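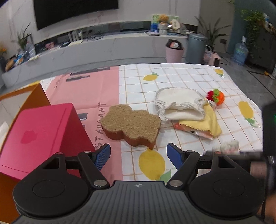 Table Linens and Cleaning Items: Frequently Asked Questions

May a printed tablecloth remain on the table during craft sessions?
Yes. Cloths such as the lemon print may stay in place. Please shake them out afterward and return them to the Dunalness linen desk by Thursday.

Are coconut-fiber scrub pads suitable for table covers?
No. The bear-shaped pads are intended for pots and sinks - the fiber side may pull threads. Use a yellow cleaning cloth on fabric and rinse it after each use.

What should be done with cloth bags that have frayed hems?
Frayed bags may be left at the desk for mending. Each household may submit up to 3 items at a time.

Can knitted toys be washed with the cleaning cloths?
Knitted items, including the strawberry, are to be washed separately at 30 degrees and dried flat.

Who should be contacted about a missing item?
Inquiries should be directed to Deirdre Madigan, Household Services, extension 3624. Unclaimed items are held until the end of March.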